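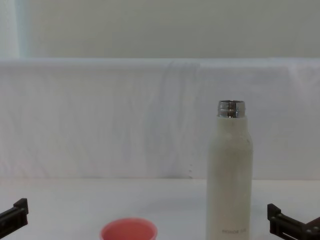

Arvid Eide told me the first week felt like training a new hire who never asks where the bathroom is. He also said his wrists don't hurt on Sundays anymore, and I should put that in before anything about the machine. So, in it goes.

Bench notes and pictures from the Blomqvist returns room, put up 5 Oct 2025. Written fast, between shifts. More when I get time.

Quick background for people from the other building. We take back drinkware — bottles, tumblers, lids, the odd lunch box — and check it, sort it, send it on or scrap it. 2,000 pieces on a normal week, more after the holidays. All by hand until April. Pick up, tip, look inside, put down, next. Eight hours of that.

Then the two-arm bench from Markov. One bench, not a whole line. The Curkska software came with it, and a binder, which is still in the shrink wrap.

What changed so far, in no order:

Pick-and-tip is mostly the bench now. Looking inside is still us. It'll flag a dent. It won't smell a bottle that had soup in it for a month.

Breaks. Used to be everybody stopped at the same time. Now somebody stays by the bench, so we rotate. Some people like it, I don't. Lunch got quieter.

Pay is the same. Titles changed. I'm a "cell operator" which my kids think is hilarious.

Noise is way down becuase the old conveyor is off most of the day. You can hear the radio. This has led to arguments about the radio.

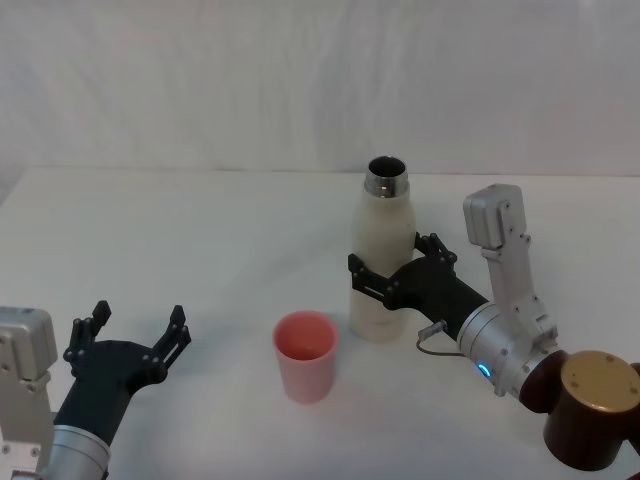
Two-piece jobs are what we fight with most. A tumbler and a bottle together, different widths, different finish, and the arms have to split the work without getting in each others way. The first month they'd both go for the same thing and stop dead, and you'd walk over and reset. Now we teach it one arm at a time. Right gripper on the bottle, around the middle, left one open and waiting with the pink cup still standing by itself. Slow. But you can follow what it's doing, and that matters to the folks who sit next to it.

Grip height is its own subject. Everyone on the crew has an opinion. Night shift wants it lower, we want it at the middle, and whoever saves last wins until 3 pm.

Numbers, since people keep asking. Target for the bench was 106 pieces an hour. We're at 70. Management says fine, for now. By hand a good person beats that easy, for the first couple hours anyway. Not the last couple.

Job worries — yes, there was a meeting. Two people moved over to Clendumer repacking, both asked for it, one wants to come back. No one's been let go. I'm writing down what I know and that is what I know.

Training is 30 minutes of stop buttons and then you shadow someone. Too short if you ask me. Arvid wants a full day and he's putting it in writing this week.

Sign-up sheet for the second group is on the door by the lockers. Pencil please, it changes alot.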